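Notebook, Velard cell, Tuesday, after lunch

Re: the new cell checklist, draft 3
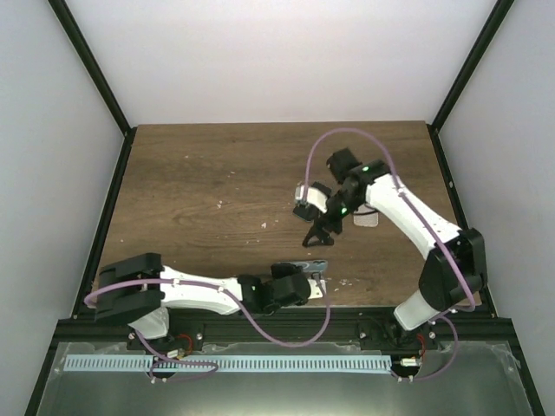
Read Miloslav's draft properly this time. It is better than draft 2 and I still don't believe half of it. Item one says "work surface to be clear and clean before motion is enabled", and we all tick it without looking. What does clean mean? There are white crumbs on the wood to the left of the middle, and more specks near the front right by the left arm's gripper, and I would bet good money that box gets ticked over a table like that every day of the week. Either we say "wiped down, nothing on the surface but what's on the task card" or we drop the item. A rule that is always ticked tells me nothing when I go back through the log.

Same complaint about the pad. The small light grey one on the table under the right arm's upper link isn't on the task card. Perhaps it should be. Zhuoran thinks fixtures and pads ought to go on the card with a position, and I agree, though I doubt anyone will keep it up past June.

Cables. Draft says "cables secured". The left arm's purple one is clipped along the upper link, then drops in a wide arc over the front rail. Secured? At the clip, yes. I want a sentence on the slack: where it may hang, and what it must not reach at full extension. The right one makes a tall loop off the gripper towards the back. Might be perfectly all right. The checklist gives me no way of saying so.

Parts in grippers. Miloslav wants "no part held during a pause longer than 4 minutes". Where does 4 come from? He says Idgate use it. I asked what Idgate's reason was and he didn't know. Not signing up to somebody else's number. If the worry is a dropped plate, write a rule about dropped plates.

Indicator lights. Draft has "green = safe to approach". Strike this. Green on the wrist tells you what the wrist electronics think of themselves and I won't have it read as permission to put a hand in. Permission is the key in your pocket. Zhuoran agrees, Miloslav says everyone knows that already. Then it costs nothing to write it down.

Went through the Negash log to see whether the old list ever caught anything. 1,489 entries, 2 with a box left unticked, and both of those look like a slipped pen to me.

To do:
- rewrite items one and two, send to Miloslav
- ask Zhuoran for the Nidanine wording on cable slack, if they have any
- loose wiring by the bases: does it come under "cables" or does it need its own line?
- try draft 4 with a blank for "what I saw" beside each box, no ticks

Miloslav will hate the last one. Trying it anyway for a couple of weeks.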